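What passing rules should a sidewalk delivery robot follow on a shared park path?

Posted 15 October 2025 in Street & Park Robots, Grarkstead Community Help

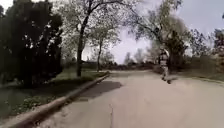

When a delivery robot comes up behind a person on a shared path, who is supposed to give way?

The robot gives way, every time. It slows to walking pace, waits behind until there's enough room to go around, and stops if there isn't.

That much I got out of the permit office in one short phone call, and it's the only clear thing I got. I'm on a little team (I'm the "ops" half of it) that wants to run two small delivery carts through the park between the library and the medical building. The carts are Trenari units, knee high, six wheels, with the lid that everybody thinks is a cooler. We have to hand in a written operating policy in March and I've been staring at a blank page for a week.

What I'm stuck on is the in-between stuff. How much side room do we leave? Do we pass on the left only, the way bikes are told to? Do we make a sound first, and if so what kind? And what do we do where the path bends and the cart can't see around it? I've read bits of the service robot safety standards and they're mostly written for machines indoors, or that's how it looked to me. I'd love to hear from anyone who has written one of these policies and had it accepted. Even a rough outline would help!

hillside_ops

I wrote ours two years ago for a hospital campus, so take this as one person's experience. Your city may want something else entirely, and the permit language beats anything I tell you.

First, write the policy in terms of what the person on the path experiences, then work back to the settings. My first draft was all sensor ranges and the reviewer sent it back with "what does this mean for a pedestrian" written across the top. Fair enough. The second draft had sentences like "The cart will not follow closer than 4 meters behind a person for longer than it takes to stop or pass." She liked that one.

For passing, ours goes like this:

Match the person's speed at the following distance. Don't creep up.
Pass on the left, and only if the cart can stay on the pavement the whole way. No dropping a wheel into the grass to make it fit.
Leave at least an arm's length plus a bit. We put 1.2 meters in writing.
If the person changes speed or drifts over, abort the pass and drop back. No second try until things have been steady for a while.
Pull back in gradually, well ahead of them. A cart that cuts in front of a jogger is going to be kicked, and I'd be on the jogger's side.

Bends got their own paragraph. The cart has to be able to stop inside the stretch it can see, so it slows before the curve, and we don't allow passing in a curve at all. Same idea for tree shade. Hard edges between sun and shadow confused our older cameras, and they'd brake for a dark patch as if it were a hole. We logged 40 of those stops in one season. That's annoying for whoever is walking behind, and your policy should say how a false stop gets handled. Ours rolls again by itself if the lidar agrees the ground is flat, otherwise a remote operator takes a look.

Sound is where people fight. We settled on a soft two-note chime, once, before starting a pass. Don't use a voice. We tried "Excuse me, robot passing" and folks would stop dead and turn around, which was the one thing we didn't want. Keep in mind that plenty of people have earbuds in or don't hear well, so nothing in the policy should depend on the chime being heard. Write that down in those words, reviewers look for it.

Last thing – write down who may change the settings. Ours says any change to speed, following distance or passing gap gets a dated entry and a sign-off by a second person. It felt fussy when I wrote it. Then one of our techs bumped the top speed on a Friday to make up a late run, and I was very glad there was a rule to point at.

curbcutter

Just make it stop whenever it sees a human. Simple, safe, no policy needed. We did that with our Cuton cart and never had one complaint

pellet_stove_guy

Got to disagree with the post above this one, at least for a park path. A cart that stops for every human is parked most of the day, and a parked cart in the middle of the pavement is an obstacle for wheelchairs, strollers and anybody with a cane. Stopping is fine as a fallback. It still has to stop somewhere sensible, which for us means pulled over to the right edge with the lights on, and leaving the free width that the city asks for. Measure your narrowest spot before you promise a number.

I don't operate robots, by the way. I sit on the other side of the desk and read these applications (different town from yours). So a few things I look for that hillside_ops may not have thought of:

A phone number on the cart that a person answers. Big print, on both sides.

What happens when the connection drops. "Returns to base" is a bad answer if it means rolling blind. "Pulls over and waits" is better, and tell me how long until someone walks out there.

Surface checks. Cracks, lifted slabs, leaves in the fall. Say who walks the route and how often. One applicant, using Hämmerli carts, handed in a 300 page safety file and there wasn't a line in it on who inspects the path. I sent it back.

How you keep records of close calls. You don't need a fancy system. A spreadsheet is fine with me if it has the time, the spot, what the cart did and what you changed afterwards.

Camera footage of people. Say how long you keep it and who can see it. Short is good.

On side room, I've seen everything from half a meter up. I won't approve half a meter. The 1.2 that curbcutter uses seems decent to me at walking pace, and if the path is too tight for it then the cart just doesn't pass there. Map those stretches ahead of time and mark them as no-passing on the route plan, so the cart isn't deciding it fresh each time with a person right in front.

And do a trial with a human walking along beside the cart before you let it go out alone. Put the trial in the policy too, with the number of runs. I tend to believe applicants more when they've already walked the route behind their own machine.

permitdesk_again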